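Wometti class and club sessions list - README

Last tidied 12th May. Still rough in places, sorry.

What it is
One table of exercise classes, tea afternoons and club meet-ups in and near Wometti. 3618 rows, one row per session. Put together for the Furar noticeboard, then other groups asked for a copy so it lives in its own folder now.

Where it comes from
- Casado hall bookings diary, typed up by hand
- posters and leaflets from the Cevlow centre
- emails from group leaders (patchy before September)

Columns
session_id - just a number, gaps are fine
group - name as the group writes it. Not tidied
type - tai chi, chair yoga, walking, social, other
venue - Furar, Casado or Cevlow. Blank means outdoors
start - 24 hour clock, local time
length - minutes. Most are 40, the gentle ones 35
price - pounds, 0 if free. Donation sessions are also 0, see notes
step_free - y / n / blank

Known problems
- 11 sessions are in twice under diffrent group names. Haven't merged them, waiting to hear back
- "social" is a muddle. A tea after a class sometimes has its own row, sometimes not
- Cancelled sessions stay in with "canc" in the notes column. Filter them out before you add anything up
- step_free is what the group told us - do check with the venue if it matters to you
- bank holidays are all over the place

Not in here
No names, phone numbers or attendance. Please dont add any, even in notes.

Using it
Opens in any spreadsheet. If the start times turn into decimals, set that column to text and load it again.

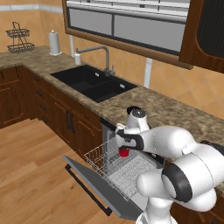 Changes
- walking groups added, outdoor ones left blank under venue
- price column split off from notes
- old Casado room names taken out

Corrections
Send the session_id and what should change. One line is plenty - usually done within the week.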